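Nudetti Housing Survey: data card

Version notes written by Liesbeth Martens. Last revised 29 July 2018.

What this is

Answers from residents of Nudetti, a planned town laid out in the late 1960s and built in four phases up to 1984. The survey asked people what they think of their homes, how long they have lived in them, what they have changed, and what they would keep if their block were rebuilt. There are 3405 rows, one per household, and 20 columns.

I inherited the file and did not design the questions. Some of them I would have thrown out. Please read the section on problems before you quote any of it in a planning report.

How it was collected

Candidell ran the fieldwork under contract to the town's housing office. Paper forms went through letterboxes in March and were picked up at the door. Where nobody answered, the form could be posted back or handed in at the library on Huanca Square. A web form was added late, after complaints, and brought in 700 of the replies. The web form had a slightly different order of questions, and nobody tested whether that mattered. I suspect it did, at least for the two questions on rent, which came first online and near the end on paper.

Files

households.csv: the main table
blocks.csv: one row per residential block, with building phase, number of floors and tenure
codes.txt: meaning of the answer codes
form_paper.pdf and form_web.pdf: the questions as people saw them

Columns worth explaining

hh_id: a row number. It carries no order and cannot be traced to an address.
phase: 1 to 4. Taken from the block list, whatever the household wrote on the form.
years_here: whole years in the present home. Blank means no answer. Zero means less than a year.
keep_block: yes, no, don't know. See below.
changes: free text, lightly cleaned. Names and door numbers have been removed.
source: paper or web.

Known problems

1. The word "heritage". The form asks whether the household regards its block as heritage. It gives no definition and no room to say "I have no idea what you mean". A high share of "yes" in phase 1 has already been used in a leaflet to show that residents want the blocks listed. It shows that they ticked a box. Read the free text next to it and you will find people talking about their neighbours, the trees and the bus.

2. keep_block is badly worded. "Would you keep your block if improvements were made?" leaves the improvements to the reader's imagination. A new lift and a new rent are both improvements, depending on who is speaking.

3. Newcomers are thin on the ground. Households that had moved in within the past two years answered far less often than older ones. The form was in one language only. Any claim about how recent arrivals feel about Nudetti should not rest on this table.

4. Subletting is not covered. The housing office says there is little of it. The free text suggests otherwise.

5. Phase 3 contains two blocks that were partly emptied before the survey. They are still in blocks.csv and will drag down any response rate you work out for that phase.

Weights

There are none. An earlier version had a weight column made by Jikora, an outside consultancy. I took it out after failing to reproduce it from their own notes. Vibeke Norðdahl had a go as well, starting from the block list instead of the town register, and got different numbers again. If you need weights, build your own and say how.

What it can be used for

Comparing the building phases in broad terms. Reading what people have done to their kitchens, balconies and entrances, which is the best part of the file. Teaching students why question wording matters.

What it should not be used for

Ranking single blocks. Forecasting demand for new homes. Backing up a demolition plan, or a campaign against one.

Changes since the last version

Weight column removed. Duplicate forms from households that replied on paper and online merged, keeping the paper answers. Building phase corrected for the blocks along the canal, which had been typed in as phase 2. Spelling in the free text left alone.

Reuse

Free to use with credit to the Nudetti housing office. If you find a mistake, send the row number and what you think is wrong with it. Messages saying that the results "look odd" are hard to act on, and I agree with most of them already.
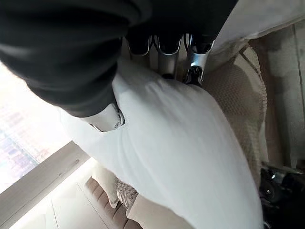 Black fabric sleeve and silver gripper fingers.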